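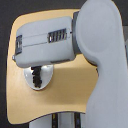
Why does a brick wall repaired with hard mortar often end up in worse condition than one left alone?

Water in the wall has to leave by some route, and a dense cement joint closes the easiest one. The moisture moves into the brick instead, and when it freezes there, the face of the brick comes off.

November 7, 2022
By Staff Writer
85 shares | 3 comments

The explanation comes from the site lead at Moltik, a masonry repair firm that has spent most of the past year on the old grain exchange in Brutholm. The building has solid brick walls laid in lime mortar, with no cavity and no membrane. Large areas were repointed decades ago in a mix heavy in Portland cement. The present contract covers the removal of that work on two elevations and the full repointing of the parapet, which runs 195 feet along the street side.

"The parapet is the worst of it, as you would expect," the site lead said. "It gets weather on both faces and from the top. The coping joints had opened, so water was getting in from above and couldn't get out through the cement. We found brick you could push a screwdriver into."

Removal is the slow part. The firm's rule is to cut back to a depth of at least twice the joint width, and farther where the original bedding is loose. Grinders are permitted on the long horizontal joints, with a single cut down the center of the old mortar. The remainder is taken out with a hammer and a narrow chisel. Vertical joints are done by hand throughout.

"A grinder in a vertical joint will run into the brick above or below it sooner or later," the site lead said. "You can see that on half the repointed buildings in this state. Little notches at the top and bottom of every joint. They don't go away."

The replacement mortar was chosen after samples of the original were sent out for analysis. The laboratory reported a lime binder with a coarse local sand and small lumps of unmixed lime, typical of mortar prepared on site. The mix now in use is one part lime to 3 parts sand by volume, with a moderately hydraulic lime sold under the name Marar. The sand is sharp and washed, and was matched to the original by grading first and color second.

Asked whether color should take priority on a building that is looked at every day, the site lead disagreed. "Color shifts as the wall dries out and gets dirty. The grading controls how the joint behaves. If the sand is too fine you get shrinkage, and then you get a hairline along the edge of the brick, and water goes straight into it. I would take a joint that is slightly too yellow over one with a crack in it."

Sample panels were put up on the rear wall and left through the winter before the architect approved one of them. Four mixes were tested. One was rejected for its appearance and two for powdering at the surface by the end of February. The fourth is the one now on the parapet.

Weather limits are written into the specification. No mortar is placed when the air temperature is below 40 degrees Fahrenheit, or when it is forecast to go below that figure overnight. The upper limit is 85 degrees, and on hot days the crew follows the shade from one elevation to the other. The brick is dampened before filling – damp all the way into the joint, with no water standing on it.

"Dry brick pulls the water out of the mortar before it can set," the site lead said. "It looks fine when you walk away. Come back in the spring and you can rub it out with your thumb."

Filling is done in layers where the joint is deep, with each layer firmed in before the next. The final layer is left slightly back from the worn edge of the brick. Once it has stiffened, it is beaten with a stiff bristle brush, which closes shrinkage cracks and exposes the sand. The crew does not use a metal tool to finish, as a polished surface holds a skin of lime and slows drying. Damp burlap is then hung clear of the wall and kept wet.

The burlap has been the main source of disagreement with the general contractor. It has to be checked on weekends, and it hides finished work from anyone who wants to inspect it. The site lead was not sympathetic.

"It's in the contract. They priced the scaffold as if we were using cement, and we're not. Lime needs the time it needs."

Cost was the last subject discussed. The Brutholm work is priced by the linear foot of joint, with removal and filling as separate items. According to the site lead, removal accounts for more of the total than owners expect, and it is where low bidders tend to save. A shallow cut takes a fraction of the labor and is hard to detect once it has been filled.

"Ask to see the joints open," the site lead said. "Any owner can do that. Put a ruler in a few of them, up on the top lift as well as at the bottom, before anybody mixes anything."

The parapet is due to be finished before the scaffold is struck for the winter. Moltik's next contract is a row of warehouses in Postbridge, where the same kind of cement pointing was applied to a softer brick. Survey work has started there. The site lead expects that some of the facing brick will have to be replaced and has begun looking for salvaged stock of the right size.

Related
Reading a mortar analysis report
Coping stones and flashing on solid walls
Postbridge warehouses: survey begins
When to replace a spalled brick
Storing bagged lime over the winter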